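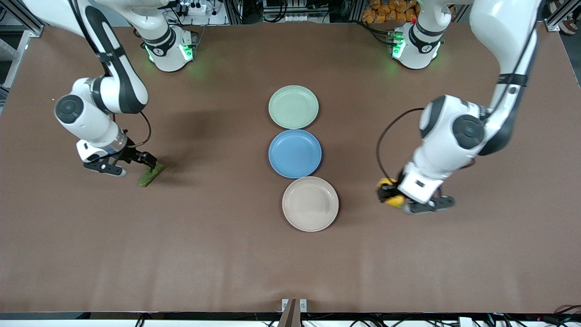
Two arms, three plates: the tabletop where Narura's planner gets its exercise.

Ask anyone who writes code for two-armed robots what keeps them up at night and you'll hear about elbows. Grippers get all the attention, but it's the elbows that swing wide and want to be in the same place at the same moment!

Narura, the planning software from a small outfit called Vurner, takes a fresh run at the problem. Older planners tend to freeze one arm while the other moves, so you get a polite, slow dance. Narura plans both arms as a single body with one clock. When the right arm reaches toward the blue plate, the left already has a path that bends around it, and if the camera spots a plate an inch out of place, both paths get redrawn together.

The part I love is the replay tool, Clesska. It logs every plan the software considered, including the ones it threw away, and lets you scrub back through them on a timeline. I lost a whole afternoon to it. One run had 387 rejected paths (the log scrolls forever), and you could watch the planner slowly give up on going over the top and start sneaking in from the side.

Version 2 came out on 3/22/24 with a rewritten collision checker. It still struggles with soft things, which sag and change shape in the fingers while the planner goes on treating them as solid blocks. A fix for that is planned for November, and I've already asked for an early copy.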